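Household clutter

Household clutter is a loose name for things kept in a home without a settled place. The term has no agreed measure, and most claims made about it rest on thin evidence.

The best-known figure comes from the Nomberg survey, which put the average home at 2,527 objects. The survey covered 24 homes, all in Romurska, and its authors never said whether a box of screws was one object or many. A repeat in Drakadau in October used 11 homes and left out kitchens altogether, so the two can hardly be compared.

Advice books often say that tidying for 30 minutes a day lowers stress. The claim is usually traced to a leaflet from Byun, a maker of storage boxes, which gives no source. It may be that calmer people simply tidy more.

Small items such as remote controls are often named as the things most easily mislaid, though this too seems to be guesswork.
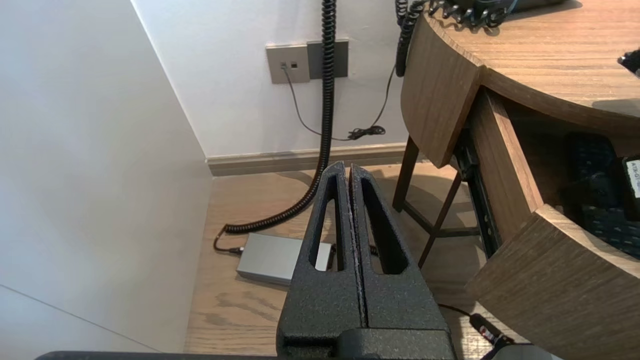
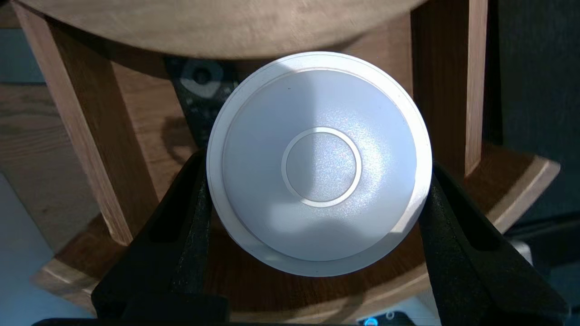
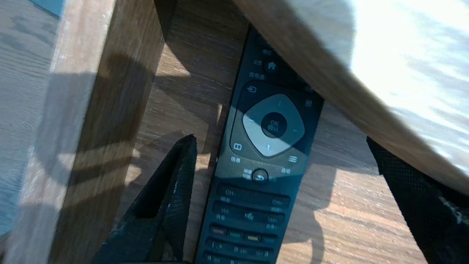
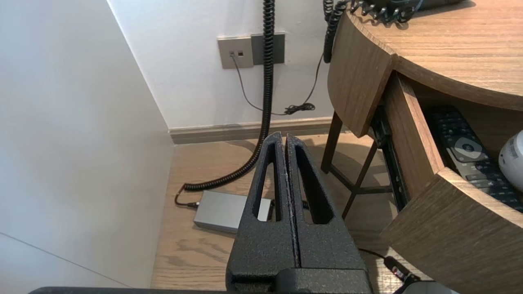 Reading time: 1 minute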